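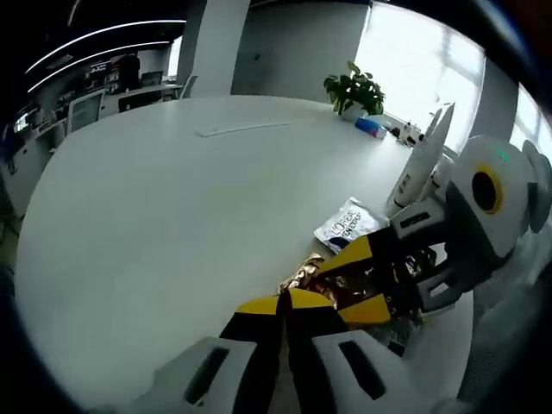 Stockroom and Packing Assistant, part time
Nieto Mail Order, Clodov Street warehouse

We are hiring 2 people to help pack and send customer orders through the fall and winter. The job starts in October and runs through the end of February, with a chance of staying on after that.

Nieto sells snacks, toiletries and small household goods by mail. We carry 547 items and send out roughly 387 parcels on a normal working day, more before the holidays.

What you will do
Pick items from the shelves using a printed list
Check dates on food and report anything past its limit
Pack boxes and padded mailers, weigh them and print labels
Put away deliveries from our suppliers
Keep your bench and the aisle next to it clear

What we ask for
You can lift 40 pounds and stand for most of a shift. You can read a packing list in English. Warehouse experience is useful but we will train you. A forklift license is not needed for this job.

Hours and pay
Shifts are 7:00 a.m. to 12:30 p.m. or 1:00 p.m. to 6:30 p.m. Tell us which you prefer. Pay is $18.50 an hour, paid every two weeks. Staff get a discount on everything in the catalog except gift cards.

The number 77 bus stops across from the gate. Parking is free behind the building, on the Iseda Road side.

To apply, send a resume or a short note about your past work to Virgilio Evangelista, shift manager, or leave it at the front office before 4 p.m. Please include a phone number. Interviews take 20 minutes and include a short walk through the stockroom, so wear closed shoes.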